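LAUNDRY ROBOT NEWS — Plosier site

Quick one before the shift change. The two-arm unit from Nivine is now in its second month with us and people keep asking what it means for the folding team. So, where things stand.

Nobody is losing hours. That was agreed in October and it stands. What changes is the mix — less standing at the table, more checking, sorting and restarts. Towels and sheets stay with us for now, all 2000 a day. The arms get light cloths only, target is 300 a shift. Not there yet. Crumpled stuff is still the slow part, finding two ends to hold.
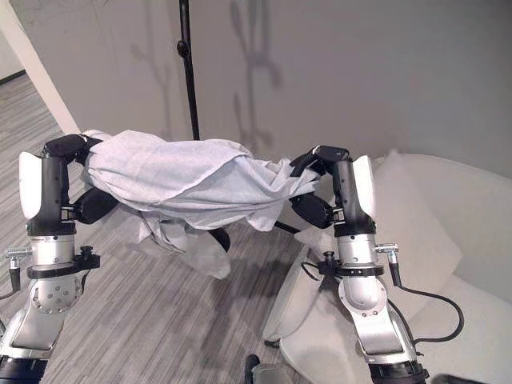
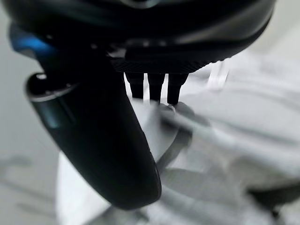
Training: two short sessions, both on paid time. Sign up on the sheet by the Lagman door. You'll learn the stop button, how to clear a jam and how to log a bad fold. No coding, promise. First session is full allready, second has places.

Sore wrists and shoulders — a few of you said the new rota helps. Good. Please put it in writing too, we need it for the review. Same if it's worse. The night crew say restarts eat up their break, so restarts during breaks now wait untill the break is over. No exceptions.

Pay: anyone signed off on the unit moves up to the operator rate from the next pay run. Questions, ext. 1745. Leave a message if no one picks up, we're on the floor most of the morning.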